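Reading Survey Claims: Handout 4
Course notes, Alby Hinds 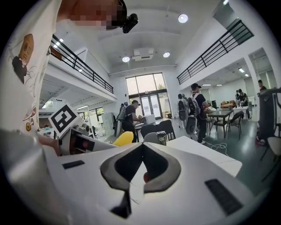

What is wrong with a survey that has 2,018 replies?
Possibly nothing, but the number by itself tells you very little. A large pile of replies from the wrong people is still a pile of replies from the wrong people. Before you admire the size, find out who was asked, how they were reached and how many of them didn't bother to answer.

1. Where the replies came from

We spent most of last week on the Norkeck sleep survey, so keep your copy to hand. The press summary says "2,018 adults told us how they sleep". Turn to the back pages and you find that the form was put on a website selling mattresses. People who visit a mattress website are, I would guess, more bothered about their sleep than people who don't. The summary then says that most adults sleep badly. It may be so. The survey can't show it.

Also note that 2,018 is the number of forms started. The number finished is 1,899, and it turns up once, in a footnote under a table. Every percentage in the summary is worked out on the second figure and every headline uses the first. I don't think anyone meant to cheat. I do think someone liked the look of the bigger number.

2. The wording

Compare these two questions, both taken from the Norkeck form:

Do you ever have trouble getting to sleep?
How many nights in the past week did it take you more than an hour to get to sleep?

Nearly everyone can tick the box for the first. "Ever" is a very long time. The second is harder to answer, and people will get it wrong (can you remember how long you lay awake six nights ago?), but at least the answers mean something when you add them up. Guess which one made the front page.

Watch as well for questions with the answer built in. The Yeo commuter form, which Jong-dae Min went through in the seminar, asks "How much has the new timetable improved your journey?" with choices running from "a little" to "a great deal". There is no box for people whose journey got worse. They either skip the question or tick "a little", and then they are counted as pleased.

3. Small groups inside big ones

Norkeck says that night workers are "twice as likely" to nap in the day. There were 146 night workers in the whole survey, and the claim is made about the ones over fifty. How many of those? The report doesn't say. Whenever a report gives you a percentage for a small group and keeps back the count, be suspicious. Ten people out of twenty is half, and so is one person out of two.

The usual defence is that the small-group results are "only indicative". Fine — then leave them out of the headline.

4. Margins of error

You will often see a line saying that results are accurate to within 3 points. That sum assumes everybody had a known chance of being picked. It covers bad luck in the draw. It does not cover a leading question, a broken web form, or a sample made up of people shopping for mattresses. Jong-dae and I disagree a bit on this one: he would still print the margin for a self-chosen sample, with a warning beside it. I would leave it off, as I have yet to meet a reader who reads the warning.

5. Who paid

Goltetti paid for the coffee survey in your reading pack. This does not make it false, and "they would say that" isn't an argument. What it should do is send you to the back pages sooner. Ask whether the full list of questions was published, and whether any result in there would have embarrassed the people paying. In the Goltetti pack I could find none, over eleven pages.

For next time

Read the Metis report on school lunches, all of it including the tables. Write one side on how the replies were gathered and whether you would repeat its main claim to a friend. Marks are given for quoting the page where you found each figure. No marks for calling it biased and stopping there.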